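나시네 지붕용 방수 시트 플로나우 35

제품 안내 | 시공 전 확인 사항 | 보관 | 주문

지붕은 평소에 아무도 칭찬해 주지 않는 부위입니다. 거실 벽지는 손님이 보고 한마디 하지만, 기와 밑에 깔린 방수 시트를 보고 감탄하는 손님은 아직 만나지 못했습니다. 플로나우 35는 그런 자리에 들어가는 물건입니다. 깔고 나면 다시 볼 일이 없어야 정상이고, 다시 보게 되었다면 저희에게 전화를 거실 차례입니다.

경사 지붕의 마감재 아래에 까는 자착식 하부 시트입니다. 기와, 아스팔트 싱글, 금속 패널에 모두 쓸 수 있습니다. 평지붕에 써도 되느냐는 문의가 장마철마다 들어오는데, 안 됩니다. 작년에도 안 됐고 올해도 안 됩니다. 평지붕에는 같은 나시네의 브리틱 도막재를 보시기 바랍니다.

규격
품번: 3568
폭: 1000mm
두께: 4mm
시공 가능 최저 기온: 영상 5도
표면: 미끄럼 방지 광물 입자
이면: 박리 필름 부착 자착층

폭이 1000mm라고 해서 한 줄이 1000mm를 덮는 것은 아닙니다. 겹침 폭을 빼야 합니다. 옆은 100mm, 끝은 150mm씩 겹쳐 주십시오. 이 계산을 빼먹고 주문하시면 마지막 한 줄이 모자라고, 그 사실은 대개 지붕 위에서 알게 됩니다.

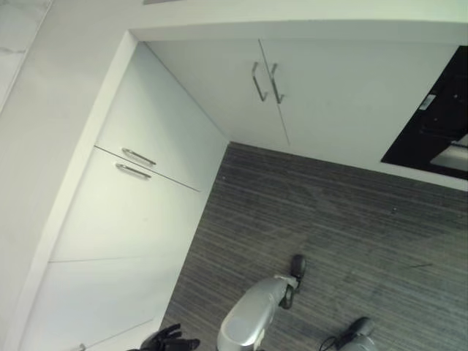
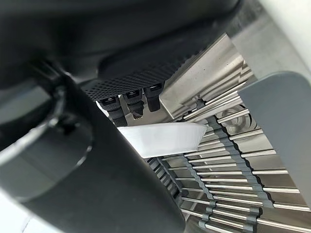
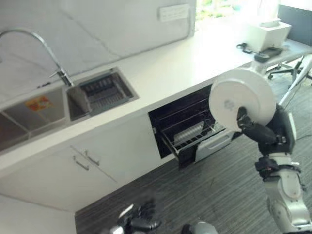
시공 전에 바탕면부터 보십시오. 합판이 젖어 있으면 붙지 않습니다. 손으로 만져 봐서 괜찮은 것 같다는 판단은 저희도 여러 번 들어 봤고, 그중 상당수를 다시 뜯었습니다. 함수율계를 쓰시고, 없으면 빌려 쓰십시오. 튀어나온 못은 박아 넣고 톱밥은 쓸어 냅니다. 오래된 합판이나 콘크리트 면에는 템바 프라이머를 한 번 바르고, 손에 묻어나지 않을 때까지 기다립니다.

시트는 처마에서 용마루 쪽으로 올라가며 깝니다. 물은 위에서 아래로 흐르니까요. 당연한 말 같지만 반대로 깔린 지붕 사진이 저희 상담 메일함에 꽤 들어 있습니다. 박리 필름은 한꺼번에 벗기지 말고 조금씩 당기면서 누름 롤러로 밀어 주십시오. 욕심내서 다 벗기면 시트가 시트끼리 먼저 친해집니다. 한번 붙은 자착면은 사람 힘으로 잘 떨어지지 않습니다.

굴뚝, 천창, 배기관 둘레는 본 시트만으로 끝내지 말고 보강 조각을 따로 대십시오. 새는 지붕을 가 보면 넓은 면은 멀쩡하고 꼭 이런 데가 문제입니다. 골짜기 부분은 전체 길이에 한 겹을 먼저 깔고 그 위로 양쪽 면의 시트를 넘깁니다.

마감재를 올리기 전까지 햇빛에 내놓을 수 있는 기간은 30일입니다. 공정이 밀리면 임시 덮개를 씌우십시오. 공정은 밀립니다.

보관
롤은 세워서, 그늘진 실내에 둡니다. 눕혀서 쌓으면 아래쪽 롤이 눌려 타원이 되고, 타원은 잘 구르지 않습니다. 겨울에는 시공 전날 실내로 들여놓으시면 펼치기가 훨씬 수월합니다.

주문
롤 단위로만 판매합니다. 반 롤은 없습니다. 남는 반 롤을 보관할 사람이 저희 쪽에도 없기 때문입니다. 지붕 면적과 경사, 처마 길이를 적어 보내 주시면 필요한 롤 수를 계산해 드립니다. 오후 3시 이전에 확인된 주문은 당일 출고하며, 포장을 뜯지 않은 롤은 반품할 수 있습니다. 박리 필름을 벗긴 롤은 이미 어딘가에 붙어 있을 테니 반품 대상이 아닙니다.

함께 찾는 제품: 템바 프라이머, 브리틱 도막재, 누름 롤러, 보강용 테이프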